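4.2 What changed on the assembly bench

The Jikthorpe kitchen ran the Alla cell alongside its existing crew for 16 weeks, beginning in August. We had expected the staff to talk mostly about speed. What they talked about was their hands and their attention, and we found this the most exciting result of the whole study! Before the trial, one person built burgers for an entire shift. With the cell running, that person sets out the ingredients, watches the build and handles the special orders (Figure 2).

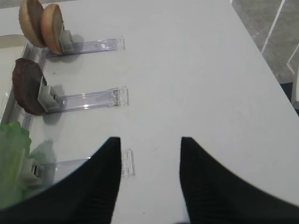
Figure 2. Bun halves, patty and lettuce held upright in clear holders, ready for picking.

Loading soon became a skilled job in its own right. All 5 crew members developed their own way of seating the lettuce, and two of them rewrote the loading card we had supplied - a clear improvement on ours. Across 1,958 logged builds, most stoppages were cleared by the crew without calling us, a pattern also reported by Woldegiorgis for bakery lines.

The change was not welcome in every respect. Staff missed the chatter of a shared bench, and the lead hand felt that new starters were learning to load before they had learnt to cook. We rotated the roles each fortnight in response, and the Clokberg site has since adopted the same roster.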